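Fruit and Tableware Check, Serving Kitchen
Checklist with comments, June round

Site: Tinell day center, serving kitchen and fruit counter
Checked by: Muthu Rai
Comments read and answered by: Dariusz Zieliński
Started 7:40 a.m., finished 9:15 a.m.

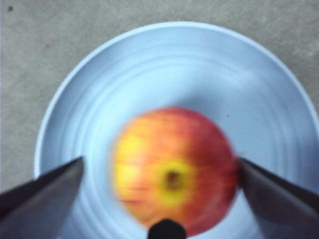 Marks used on this sheet are OK, FIX (put right by the next round) and OUT (taken out of use during the check). Anything marked OUT goes on the bottom shelf of the returns cart with a tag on it. Please don't put tagged items back in the cupboard because we are short at lunch.

Part 1. Whole fruit

1.1 Fruit rinsed under running cold water before it goes on a plate
OK. Done at the small sink. The sink was clear of dishes when I got there.

1.2 Skin checked all the way round for splits, soft spots and punctures
FIX. The morning crew looks at the top and sides and then sets the fruit down. It needs turning over. Two apples from the El Fassi delivery had soft bruises on the underside and went in the compost.

1.3 Stem hollow and the hollow at the other end checked for mold, dirt and insects
OK. On apples, look into the dimple under a good light. A brown or nearly black spot at the bottom of it is normal. Gray fuzz, white threads or a wet patch is not, and that apple goes out. If you can't tell, wipe it with a damp paper towel and look again.

1.4 Color
No mark. We get asked about this one. A red apple with a yellow or orange side is fine to serve. Do not reject fruit for uneven color. Reject it for wrinkled skin, brown patches that give when pressed, or a sour smell.

1.5 Stickers removed
FIX. Found stickers on fruit already set out. Take them off before rinsing so the glue comes off too.

1.6 Fruit for residents on the soft food list is cut, cooked or swapped
OK. List is on the inside of the cupboard door and is current. Whole apples don't go to anyone on that list, even if they ask. Offer the stewed fruit.

Part 2. Blue plates

2.1 Rim free of chips and rough places
OUT, two plates. Run a dry fingertip slowly around the edge, outside and then inside. Both of these had a nick you could feel before you could see it. The rim is paler than the rest of the plate and a small chip doesn't show up well against it.

2.2 Flat center free of cracks and deep knife marks
OK. Some light scratching, none that catches a fingernail.

2.3 Ridges clean
FIX. The rings between the rim and the center hold food. I found dried juice in the grooves on several plates that had been stacked as clean. The dish machine is not getting it all when the plates are loaded too close together. Load every other slot, and use the soft brush on the rings before they go in.

2.4 Plates fully dry before stacking
FIX. The bottom of the stack was damp. Stand them in the rack until dry. No towels.

2.5 Plate sits level and doesn't rock
OK. Put it on the counter and press on opposite sides of the rim. This matters with round fruit, which will roll when the plate tips. The center of these plates is flat and the ridges step up from it, so an apple generally stays put if you set it in the middle.

2.6 Enough plates for one sitting without rewashing
OK. 29 in the cupboard after the two were pulled. That covers the first sitting.

Part 3. Counter and setting down area

3.1 Surface wiped with cleaner, then sanitizer, then left to air dry
OK. Bottle is labeled with the date it was mixed. Imex spray is back in stock, so please stop using the floor product on the counter.

3.2 No raw meat, eggs or unwashed vegetables on the same surface
OK.

3.3 Cutting knives stored away from the fruit counter
FIX. A paring knife was lying behind the fruit bowl with the blade toward the front. It belongs on the magnetic strip. If you are called away in the middle of cutting, the knife goes on the strip first.

3.4 Lighting good enough to check fruit
FIX. One tube over the counter flickers. Work order 572 is open with Nirach. Until they come, do the 1.3 check by the window.

3.5 Floor in front of the counter dry and free of peel
OK at the time of the check. The mat has a curled corner. I turned it so the corner faces the wall, but it should be replaced.

Part 4. Serving

4.1 Hands washed, gloves changed between handling crates and handling fruit
FIX. Gloves were on, but the same pair went from the crate to the plates. Crates come off a truck. Treat the outside of a crate like the floor.

4.2 Plate held by the underside and outer edge, thumb off the eating surface
OK. Better than last time.

4.3 Fruit left out no longer than one sitting
OK. Whole uncut fruit can go back in the cooler if it hasn't been handed to anyone. Cut fruit can't.

4.4 Plates carried one per hand with whole fruit on them
FIX. I saw a stack of three being carried with an apple on the top one. Use the tray.

Comments from Dariusz Zieliński

On 1.3, I would like this line kept as it is. We threw away a lot of good fruit last winter over ordinary brown spots in the dimple, and new staff still bring them to me.

On 2.1, both plates have been thrown out. I looked at whether the edge could be smoothed and it can't, at least not in a way I'd want food on. Replacements should match in size or they won't fit the rack.

On 2.3, agreed about the loading. The brush that was there had lost most of its bristles, and loose bristles are a hazard of their own — I have put out a new one, and it hangs on the hook to the left of the sink. Check it for loose bristles before each use. I am adding that as line 2.7 on the next sheet.

On 3.4, I called Nirach and asked them to move the tube up. No time given yet. If it fails completely, tell me the same morning.

On 4.1, I will go over gloves at the next shift meeting. Muthu will bring a crate and we'll practice the change, which takes less time than people think.

Still open: 1.2, 1.5, 2.3, 2.4, 3.3, 3.4, 4.1, 4.4, and the mat under 3.5.

Next round starts with the open lines, then goes back to 1.1. Blank sheets are in the tray by the office door.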